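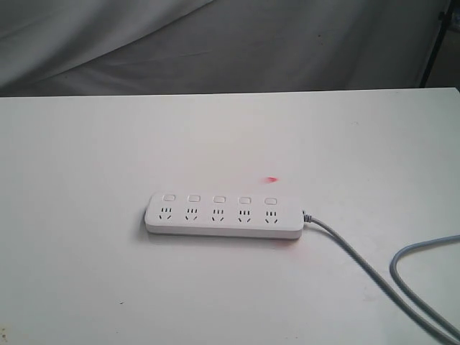 Standby power in Closstead House: what we found out in one term

Freya Dunmore, with Gönül Işık and Ashok Mishra

Why we picked this

I'll admit the idea came from an argument about a kettle. Our kitchen on the second floor got an email in October telling us our electricity use was the highest in the building, and everyone blamed the kettle, then the oven, then Ashok's enormous speakers. Gönül said it was probably all the stuff we leave plugged in overnight. None of us could prove anything, so when our tutor, Dr Wickramasinghe, asked for project ideas on the Wednesday we already had one (and half the group chat wanted to know the answer!).

What we wanted to know was simple enough. How much electricity do student rooms use when the people in them are asleep or out, and does switching things off at the socket make a difference you'd notice?

What we did

We asked the whole of Closstead House and got 34 rooms to sign up, though it was only 19 by the time we'd chased everybody for their consent forms. Each room had a plug-in energy meter for two nights. On the first night people did whatever they normally do. On the second they switched off everything they could at the wall before bed, apart from fridges, phone chargers in use and anything medical.

The meters came from the department store cupboard and they're a bit old. You have to write the reading down before you unplug them or it vanishes, which we learned the hard way with Anwara's room. She very kindly let us do it all again.

We also did a short questionnaire about habits. I wrote most of it and I'd write it differently now - "Do you usually switch things off?" is a rubbish question, everyone just says yes.

What we found

Added up across all the rooms, the first night came to 1,301 watt-hours between midnight and six in the morning. The second night came to 538. I had to check that twice, then Ashok checked it, then Gönül put it all in a fresh spreadsheet and got the same thing.

Games consoles were the big one. Several were sitting in the mode where they wake up and download updates, and their owners had no idea. Old speakers were next (sorry, Ashok). Laptop chargers with no laptop on the end used so little that our meters mostly showed zero, and I'd always been told off at home for leaving mine in, so I've rung my mum about it.

The kettle uses nothing overnight. It's still probably guilty during the day, but we didn't measure the kitchen.

Problems

Two nights is not very long. Somebody might have gone to bed early on one and stayed up gaming on the other, and a few people told us they did. The people who signed up are also the sort who'd sign up for an energy project. And our meters aren't much good at very small loads, so the charger result needs a better meter before anyone quotes it.

Next time

I'd run it for a full week and leave out the questionnaire, or get someone else to write it. Gönül wants to try the same thing in the Prastudby flats in February, where the rooms have electric heaters, and she's already asked the warden about access. The spreadsheet is in the shared folder under Ashok's name if you want to check our sums.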